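Print this page | Send by e-mail

A visit to the Gratinetti dairy, Hodoroagă

October 14, 2024

We left the town at six in the morning, with bread and two thermos bottles in the car. The road to Hodoroagă is around 75 kilometres, and the last part of it goes up slowly between orchards. My wife was reading the map aloud, although we both know the way to the bridge. After the bridge we did not know it any more, and we arrived late for the first tour.

The dairy opens its doors to the public twice a year. I had wished to go already in July, but then all the places were taken. It is necessary to write your name on a list at the gate, and they give you a paper cap and covers for the shoes.

Gratinetti makes mainly one cheese, a half-hard one for baking, and besides it a fresh cheese which is sold only in the valley. On a board by the entrance it was written that the day before they had received 2616 litres of milk. It comes from farms on both sides of the river, and each farm has its own number, so that the laboratory can find the right one when a sample is not good.

The tour begins with the reception of the milk, then the heating, then the vats. Our guide spoke quickly and I did not catch everything. What I understood is that the curd is cut two times, and that the second cutting decides how much water stays inside. I asked how they know when to stop. She said that the clock says one thing and the hand says another, and the older cheesemakers listen to the hand. The floors are in large pale tiles with grey joints, and with covers on the shoes one walks on them like a beginner on ice.
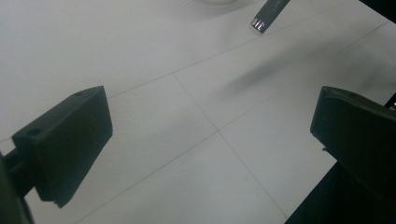 Cornel Oprea had another opinion about the second cutting, and he told it to all of us while we walked: in his parents' house they cut the curd only once, left it to rest longer, and the cheese was softer but did not keep past the first snow. The guide answered politely that softer cheese is also good, but that it is difficult to send it by lorry. They continued this talk until the cellar door.

In the cellar it was 5 degrees less than outside, or so I felt it in my thin jacket. The wheels lie on spruce shelves and are turned by hand in the first weeks. Last season they put 3090 wheels here. The smell is strong in the first minute, a little like mushrooms, and afterwards one forgets it.

The tasting was the best part for my wife and the longest part for me. We were given three ages of the same cheese. The youngest was almost sweet. The oldest I would not eat alone, but with plum jam it was excellent, and I bought a piece. The fresh cheese was already sold out before noon, which is a pity for people who come from far away.

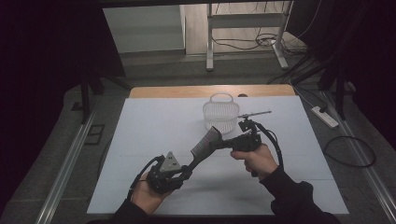 Small white basket with a handle, on the table.

For lunch we stopped at the inn Tridum, below the church. They serve potatoes baked with the Gratinetti cheese and a sour cabbage salad. The portion is large and one can be divided between two persons without shame. If you come by bus, ask for the time of the last one before you order. We saw a couple running for it with their bags.

I would go again in spring, when the cows are back on the upper meadows and the milk, I am told, has more yellow colour.

We use cookies to remember your language and your reading settings. Accept | Settings

Contact | Copyright Nokisus Travel Pages | Back to top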